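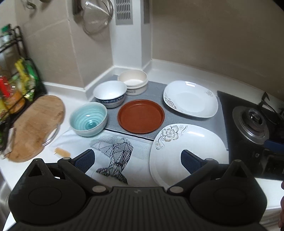 Every couple of years a firm decides it has finished the dishes for us. This spring it was Gravarden, whose Palley arm I had on my kitchen counter through most of May, and whose leaflet promises that it will "take the washing-up off your hands." Leave the washing to one side for a minute. Take the part that comes after, when everything is clean and has to go back in the cupboard, and look at what that asks for in an ordinary kitchen. There's a gray drying mat, a striped towel lying over one corner of it, a reddish-brown plate with a raised rim, two square plates with gray flowers on them, a white bowl with a blue band, and a turquoise bowl sitting partly on the towel. Next to all that is a gas burner, and a wall close behind. A child of eight can clear it while talking. The Palley can't, or not in any way I'd pay for.

I should say what you get. The Palley is a single arm on a clamp, with two padded fingers, a lamp with a camera in it and a base the size of a bread bin. It costs $2,310, and the clamp for stone counters is extra. The first hour went well. It unpacked easily, the clamp held, and the setup on the phone was shorter than the one for my dishwasher. You tell it where the dishes come from and where they go, tap each spot on a picture of your kitchen, and press the green button.

Then you wait. With one dinner plate standing upright in a rack, it was good. It reached over, took the edge, lifted, swung and set the plate down on the shelf with a small click. I did that eight times and it got eight plates. If my dishes spent their lives upright and evenly spaced in a rack, I'd be writing a warmer review.

They don't, and I doubt yours do. Flat plates were the first trouble. A plate lying face up on a soft mat gives two fingers very little to get under, and the Palley's answer is to press down at the rim and hope it tips. Sometimes it tips. More often the mat wrinkles and the plate slides away toward the wall, and the arm follows it with great patience until it decides the plate is out of reach. Square plates were worse than round ones. It would take a corner, the far side would droop, and the whole thing turned in its fingers on the way up. I caught one. I didn't catch the other.

Bowls it likes better. One finger inside, one outside, up it goes. The trouble there is the putting down, as it has a firm belief that all bowls are the same height and lets go a little early for the shallow ones. And cloth defeats it completely. If a bowl stands half on a towel, the arm tends to bring the towel too, plus anything else that happens to be on it. The manual says to "prepare a clear and level surface." By the time I've prepared a clear and level surface I have picked up every dish I own, and my hands are then closer to the cupboard than the arm is.

My neighbor Primo Palumbo thinks I'm being unfair. He runs the packing floor at Trurwood, where they box up chopping boards and salad bowls, and he has had two arms from the same maker working there for a year. He says they are the best thing he ever signed for. I went to see them, and they are good! They pick up a bowl, turn it, drop it in its carton, and go back for the next. But the bowls at Trurwood come down a belt, one size per shift, right side up, with a gap between them that a person has set. When I asked what happens at the change of size, Primo pointed at Rostislav Hrnčiar, who stops the line, swaps the finger pads, types in the new numbers and stays with it for 30 minutes until he trusts it. Rostislav was less keen than his boss. He told me the arms do the dull half of the job and he does the other half faster than he used to. He also clears the jams.

That's a fair trade on a shop floor, where the dull half is a whole shift long. At home it's a handful of plates after supper, and the half that's left over to me (sorting, turning things up the right way, moving the towel, rescuing whatever has slid against the tiles) is the half I minded in the first place.

I'll give Gravarden credit on two points. It is quiet enough to run with the radio on, and it stops the moment you put a hand near it, every time I tried, including from behind. I never felt nervous standing next to it, though I kept it away from the stove whatever the app said about "heat awareness." The help line answered quickly too, and a polite man there suggested I change my dishes.

For comparison I also tried the Jacobs rack, a plain folding one made of wire, which holds plates upright and has no plug. With the Jacobs on the counter the Palley got noticeably better, and so did I. I've kept the rack.

Would I buy the arm? At this price, for this chore, no. Somebody who can't easily lift or reach may see it differently, and I'd want that person to have a long trial in their own kitchen with their own mixed-up crockery before paying. Ask for the full return terms in writing. Mine gave me 30 days, and the box has to go back with all its foam, so don't let anyone flatten it.

Setup: good. Plates in a rack: good. Plates lying flat: poor. Bowls: fair. Anything on a towel: don't.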